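How Do You Plan to Buy a Robot Helper?

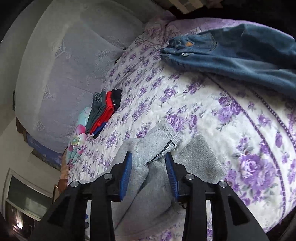 Two blue grip pads and a gray piece of clothing on the bed. Folding clothes is a job many people want to give to a robot.

Do you like to fold your clothes? Many children say no. Many grown-ups say no, too! So people ask: can we buy a robot for this? Maybe yes, but first we must make a plan.

What is the job?

Before you buy a machine, you write down the job. "Help at home" is too big. "Pick up a shirt and fold it" is better. Clothes are difficult for machines because they are soft and change their shape all the time. Jeans are thick and heavy. A thin shirt is easy to crumple. One gripper must hold both and not tear them.

What is a gripper?

A gripper is the hand of a robot. Many grippers have only two fingers. They close from two sides, like when you take a cookie with your thumb and one finger.

What does it cost?

Let us imagine that the children's club in the town of Garnberg wants a folding robot for its costume room. The club has saved 2545 dollars. It looks at two machines.

The Zitano costs 1000 dollars. It has one arm and it is slow, but it is strong.

The Kurek has two arms and costs over 2545 dollars. The club can not pay for it now. It can save more money and ask again in January.

The price on the box is only one part of the budget. A budget is a list of the money you have and the money you will spend. The club must also think about these things:

New grip pads. The old ones get smooth from work. One pair costs 15 dollars.
Electricity – a robot eats it like you eat lunch.
A table where the robot can stand.
Repairs, if something breaks.
Time for a grown-up to learn how it works.

If the club buys the Zitano and 11 pairs of pads, it pays 1000 dollars for the robot and 165 dollars for the pads. So 1380 dollars are left for the other things on the list.

Try it yourself

Choose one job in your home. Write it in one short sentence. Then make a list of everything a robot needs for this job, and ask a grown-up to guess the prices with you.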